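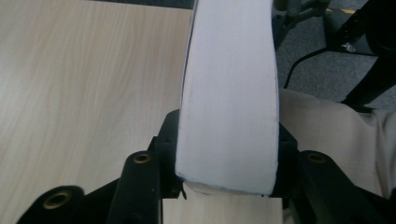 White foam beside a wood-grain tabletop.

Delamberg takes the opener, 6-5

What a way to start a homestand! Delamberg came back from four runs down to beat Zestinbridge 6-5 in the first game of the series, and if you left after the fifth inning to beat the traffic, we are so sorry, because you missed the good part.

Zestinbridge jumped on us early. A walk, two singles and a bases-clearing double put three on the board before most people had found their seats, and a solo shot in the fourth made it 4-0. Our starter settled in after that (his curveball in the fifth was a thing of beauty) and left after 65 pitches with the bullpen already stirring.

Then came the sixth. Leadoff single, hit batter, a bunt that died on the grass halfway up the third base line, and suddenly the bases were loaded with nobody out. A sacrifice fly got us going, a double to the gap brought in two more, and a ground ball through the right side tied it at 4. The dugout was so loud you could hear it from the parking lot!

Zestinbridge scratched one back in the eighth on a wild pitch, but we had an answer in the bottom half. With two outs and a runner on second, our catcher turned on a fastball and sent it over the left field wall, just his second homer of the year. The ninth was three up, three down, with a diving stop at short for the last out.

Paid attendance was 242, our best night since the rain-shortened opener, and it sure sounded like more. Thank you to everybody who brought a neighbor.

Game two starts at 6:35 p.m., gates at 5:30. After that the team heads out to Virnier for a pair before coming home to face Swati, who swept us back in May. We'd love a full set of bleachers for that one. Bring a blanket, it gets chilly on the third base side once the sun drops.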